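Workshop Tips: Sharing a Packing Bench With Two Robot Arms

I've packed small household orders at Koppel for years, and since December half my bench work has gone to a pair of arms. I grumbled for a week. Then I started writing things down on the back of pick sheets, and these are the ones that stuck (my handwriting is terrible, so typing them up is a favor to everybody).

Give the basket a home

Pick one spot for the basket and leave it there all shift. We used to shove ours wherever there was room, and every shove meant somebody re-teaching a position. Mudassar Lodhi on days finally put tape marks on his table and I copied him. Same goes for the clear tray: load it, set it down, hands off!

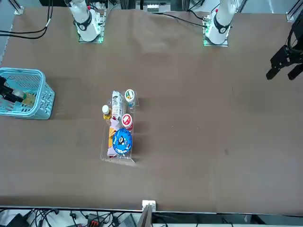

Do I still need to know how to pack by hand?
You do, and you should keep at it. I pack 52 orders by hand every Tuesday to stay quick, and the odd-shaped stuff still comes to me anyway.

Sort before you load

My job used to be reach, grab, drop, 600 times a shift. Now most of it is deciding what goes in the tray and how. Tall things lying down or standing up, lids facing the same way, nothing leaning on its neighbor. It's more thinking and less shoulder, and my shoulder has noticed. I do miss the rhythm a little, and chatting across the bench is harder when you're both watching a screen.

Rack the bottles

Bottles do better standing in a clear rack, with a bit of space between the rows. I wipe the rack with a damp microfiber cloth and dish soap, never glass cleaner, which clouded our first one. Smooth the table cover while you're at it. Wrinkles tip things.
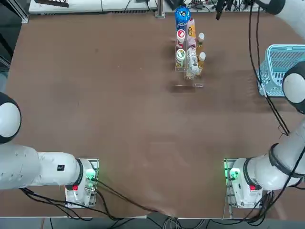
Ask for the training hours

We each got 24 hours on the Mindex software, and I'd have taken twice that. Elīna Ķēniņš on nights asked for hers in two-hour pieces and remembered far more than I did from three long days. Get the pay grade in writing too. Ours changed when the job did, but only after we brought it up.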